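Put the bottle away

Lourenço Bragança had 40 minutes before the demo and the kitchen still didn't know what a plate was.

It knew yesterday. Before lunch it had known plate, bowl, cup, strawberry, the lot. Then someone at Jeseo pushed the update and now a plate was, per the log, a lid. 359 attempts on a lid that wasn't there.

"Roll it back," said Sequeira from the doorway. Coat on. Coffee in each hand, neither for him.

"Rolling back takes an hour."

"Then don't roll it back."

Gone. Door swinging.

He typed. Deleted. Typed again. Estside Foods wanted one thing, one, they'd said it on the phone and then in writing – can it clear up after people. They didn't want dancing, or pouring. They had 101 canteens and no one who'd work the late shift, and they'd pay for anything that could put a bottle back in a cupboard without being told twice.

His mother had asked the same question in October, over her own sink. Can it do the dishes yet? Nearly, he'd said. She handed him a towel.

Run 836. The arm came up, stopped over the bowl, thought about it. Went for the strawberry. Squeezed it, set it down a hand's width from where it started. Task complete, said the screen.

"No," said Lourenço.

He pulled the label file. There it was, line after line – somebody had merged the Zisto set into theirs, and Zisto called everything round a lid. Plates, bowls, orange slices. Lid, lid, lid. He laughed out loud, by himself, at ten past four, and it sounded awful.

No time to fix it properly. He cut the whole Zisto block out and pasted in the old names by hand, fingers going to fast, spelled colander wrong, went back, spelled it wrong a diffrent way. Saved. Laid the ketchup across the plate like somebody had just walked off from their lunch. Nudged the strawberries into line with the orange, for luck. Stupid. Did it anyway.

Voices in the corridor. Sequeira's client laugh.

Blue light on.

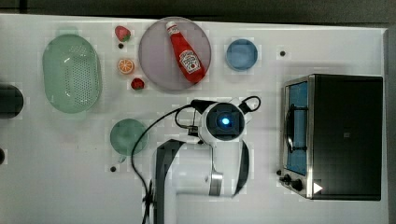

Run 837. Ketchup on the plate.

"So this is it," said a woman in a wet raincoat. She looked at the arm and then at the toaster oven and then, for some reason, at his shoes. "What's it going to do?"

"Put the bottle away."

"And the plate?"

"One thing at a time."

She put her bag on the floor. Her own sleeve had sauce on it, a small brown crescent near the cuff, and she saw him see it and folded her arms.

"My son can't do it either," she said. "He's fifteen. Go on, then."

Lourenço pressed the key. The log started to scroll. Plate, it said. Bottle. He stopped reading and watched the arm.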